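Kitchen Trainer, robot line (part-time or full-time)
Stekport Canteens, Skullton site
Reference: 232

We cook for people on early shifts, late shifts and everything in between, and since January two-armed robots have been part of the breakfast plan at our Skullton kitchen. The kitchen team asked for a colleague who knows catering and would enjoy teaching the machines how the job is done. Could that be you? No programming needed, we promise — Sieglinde Hamann, who now leads the robot line, came to us from a bakery counter and learned it all on site.

You would spend the first half of your shift in the kitchen and the second half in the training room upstairs, where new tasks are practised in simulation before they come down to the real benches. 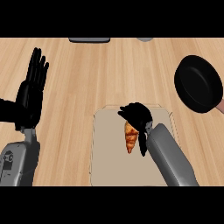 The job itself is mostly watching, judging and explaining. You decide what good work looks like: how firmly bread may be handled, where a plate should stand, when a person should step in. A croissant held upright in black robot fingers over a board is a lovely test, as anyone who has squashed one before opening time will know! You write down what you think of each attempt in plain words, and Wael Tawfik's software team turns your notes into changes. You'll see your own remarks come back as better handling, and it's a great feeling.

What changes for the people here? Less of the repetitive plating, more time at the hot counter with guests, and new jobs like this one. Hours on existing contracts stay as they are, and the kitchen team has a say in which tasks are handed over next.

You bring:
Two years or more in a kitchen, bakery or canteen
Patience, and a good eye for small things
Enough English to write short, clear notes

We offer:
Up to 40 hours a week, or fewer if you prefer
68 hours of paid training at the start
Free meals on shift and a paid trial day

Write to Sieglinde Hamann at the Skullton site, quoting reference 232. A few lines about where you have worked will do, and please tell us when you could start.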